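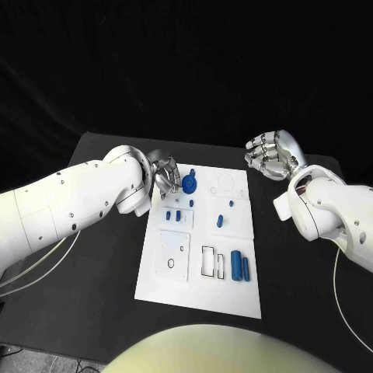
Two white arms over the black table, black backdrop behind.

Subject: Re: [printswap] Allau lithographs — edition or not?
Date: 16/01/2025

Sorry, quick reply, I have to leave for the framer in a minute and wanted to get this out first.

> I have been offered a pair of the Allau harbor lithographs, the large
> ones with the gray border. Seller says they are from the signed edition
> but there is no number on either, only a pencil signature at lower right
> and what looks like a small blind stamp. Nothing on the back except old
> tape. Does no number mean they are posters? He wants an answer soon and
> I do not want to overpay. Also is it worth having the tape taken off
> before I decide, or leave it alone?

No number does not mean poster. The Allau prints came out in two lots. First lot was the numbered one, 32 sheets, all on the heavy cream paper. Then there were proofs outside the edition, some 18 of them I think, and those were signed but mostly never numbered. A few have "proof" written very small at lower left. Easy to miss under a mat, so get him to take them out of the frame before you talk money. If he won't, I'd walk.

Posters are a different animal. Thinner paper, bright white, and the gray border is printed in dots. Get a loupe on it. On the real ones the gray is flat and a bit greasy looking, no dot pattern at all. Takes ten seconds.

The blind stamp — which corner? If it's lower left and shaped like a little oar, that is the Flastby workshop and you are in good shape. If it is a plain circle it's probably just the Greco gallery stamp, they put that on everything they sold incuding posters, so it proves nothing except where it was bought. I have a Greco circle on a print that is definitely a poster and I paid too much for it. Long time ago. Still hanging in the hallway.

Signature: ask for a close photo with the light coming from the side. Pencil leaves a dent and has a slight shine. A printed signature just sits there dead flat. The early ones have a long tail on the last letter, later on it gets shorter. Wouldn't rely on that alone though.

Tape, leave it. Please do not let anyone pull it dry, I have seen a whole layer of paper come up with it. If you buy them, take them to a paper conservator and let them decide. If you don't buy them it's his problem. Old tape on the back should bring the price down some anyway, specially if the stain is coming through to the front. Check the top edge.

Price, hard to say without seeing them. A numbered one went at the Conadton sale in September and it did ok but not great, had a crease across one corner and the colors were faded. Unnumbered proofs usually go a bit under the numbered ones, which makes no sense to me as there are fewer of them, but thats the market. I would not pay extra for the pair as a pair. They were never sold that way.

Things to ask him for — sheet size including margins, not the frame size. Whether the margins have been trimmed. Any receipt, even a bad copy. And whether they have been hanging in sun.

Does anyone else on the list have the old Greco price sheet? Mine is missing the second page and I think the proofs were on it. Would be glad of a scan.

Have to run. Will look in again tonight if you post the stamp.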